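**Unit 4 handout – Upholstered seating: frames, fillings and covers**

Read before the November workshop. Bring a tape measure and the sample card you were given in Unit 2.

## 4.1 Frames

Most of the sofas you will meet in the trade have a frame of beech, birch, softwood or a mixture. Beech holds tacks and staples well and is the usual choice for rails. Softwood is cheaper and lighter but splits near the ends if the staples are set too close. Board is used for arm fronts and back panels, where the load is small.

Check the joints first. Dowelled and glued joints with corner blocks will outlast stapled butt joints by many years. To test a frame, lift one front leg off the floor by a hand's width. If the other front leg stays down, the frame is twisting and the joints need attention before any covering work is priced.

Hendrik Van den Broek's rule for estimates is to add 20 per cent to the labour if the frame has been repaired before. Old glue has to be cleaned out, and the work is slow.

## 4.2 Springing

There are three kinds in common use:

- **Coil springs**, hand-tied to webbing. Deep, comfortable and expensive to renew.
- **Serpentine springs**, clipped front to back. Quick to fit. Listen for clicking, which means a worn clip.
- **Elastic webbing**. Found on most light modern seats. It loses tension with use and should be replaced as a set.

Do not mix old and new webbing on the same seat. The new strands take the weight and the rail staples pull out.

## 4.3 Fillings

Foam is sold by density and by hardness, and students often confuse the two. Density tells you how much material there is and so how long the foam will last. Hardness tells you how it feels when you sit on it. A soft foam can be dense and a hard one can be poor.

For the workshop we will cut seat pads from Nisov foam and wrap them in polyester wadding. Cut the foam slightly larger than the cover – a pad cut to the exact size looks slack within weeks. Feather is still asked for on back cushions. It needs a downproof inner case with channels, or the filling drops to the bottom.

## 4.4 Leather

Borislav Begović will take this part of the session. The points to have in your notes beforehand:

1. Full-grain leather keeps the natural surface. It marks easily and ages well.
2. Corrected leather has been sanded and given a pigmented finish. It is more even in colour and easier to wipe clean.
3. Split leather comes from the lower layer of the hide. It is weaker and is used on outside backs and sides.

Hides are irregular, so the waste is much higher than with cloth. Plan the seats first, from the best part of the back, then the inside arms, and leave the belly for places that carry no load. Brown and other dark shades hide small flaws. Pale colours show everything and need a better hide.

A panelled cover uses smaller pieces and lets the cutter work round scars and holes. Against that, every seam costs sewing time and is a place where the cover can fail. The job sheet for the Nekavach order allowed 17 hours for cutting and sewing, and most of the time went on seams.

## 4.5 Loose cushions and bolsters

Loose pieces are measured and priced separately from the sofa. Give the finished size, the filling and the closure for each one. 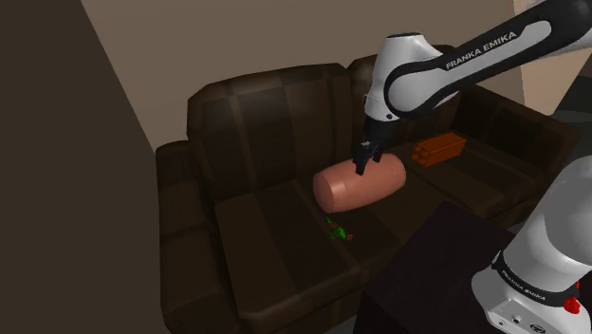

### Bolsters

A bolster is a cylinder with two circular ends. In plain colours it is often used against dark leather, pink on brown for instance, where a patterned cloth would compete with the panels.

To find the width of cloth for the body, multiply the diameter by 3.14 and add the seam allowance. For a bolster 30 cm across, this comes to 94 cm before allowances, rounded down. Cut the ends 2 cm wider than the finished diameter, which gives a 1 cm seam all round.

Flat ends look best with a firm foam core. Snip the seam allowance of the body piece every centimetre or so before pinning it to the end, or the seam will pucker. Put the zip in the long seam, stopping short of both ends.

### Scatter cushions

Use a pad one size larger than the cover. Square corners should be tapered slightly when cutting, otherwise they stick out like ears once the pad is in.

## Exercise

Draw a cutting plan for a bolster 60 cm long and 20 cm across, in cloth 137 cm wide. Mark the grain and the position of the zip. Hand the plan in at the start of the workshop, with your name on the back.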